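Home | Reviews | Local Politics | Tools for Citizens | About

Review: Standenetti, a meeting tracker for people who follow their council
November
by Lenka Beneš

I pay for my own subscription to Standenetti, and I have used it for two budget seasons in Clultmont. It collects agendas, minutes and voting records of the town council and makes them searchable. Before this I used the town website, where the minutes are scanned a little crooked and the search box finds nothing.

The first thing I tested was the vote history. I typed the name of my own council member and received 342 votes, each with the date and the text of the motion. I compared a part of them with the paper minutes in the library and found two mistakes, both in amendments.

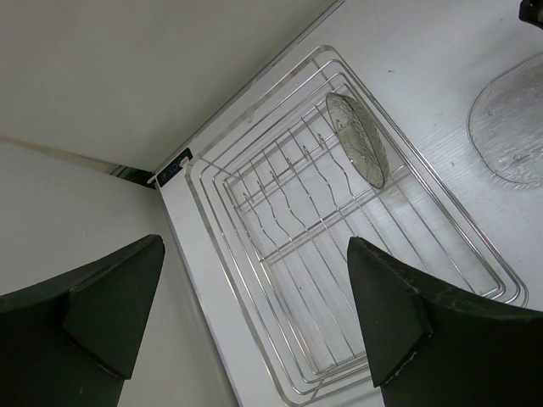 The alerts are weaker. You choose a word, for example "zoning", and an e-mail should come when it appears in a new agenda. Mine came mostly in the evening, and one time after the meeting had already started. For a person who wants to speak in the public comment period, this is too late. I wrote to support and they answered politely, but the delay is still there.

I also tried Kolev, which is cheaper and has better maps of the districts. It does not keep old agendas when the town replaces them, and in Clultmont they replace them often. 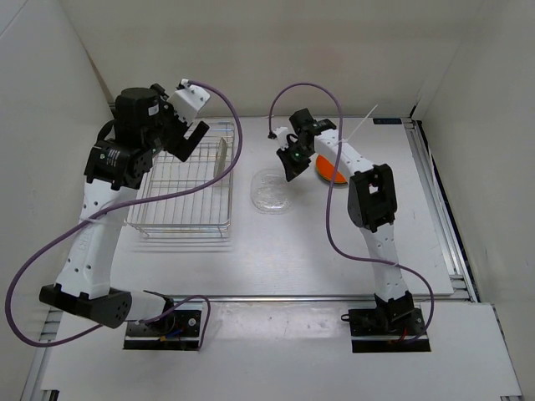 The price is $150 for a year, and for groups up to 500 members there is a shared plan. What I miss in both plans is the spending side. If the council approves money for equipment, I can read the motion and the sum, but I do not see what was bought. Imodon connects motions with invoices, but it does not cover towns of our size.

I will renew for one more year – mainly for the vote history. If you need only the alerts, I would wait.

Related
How to read a town budget
Public comment: rules for speakers
Imodon: first impressions
Where old minutes are kept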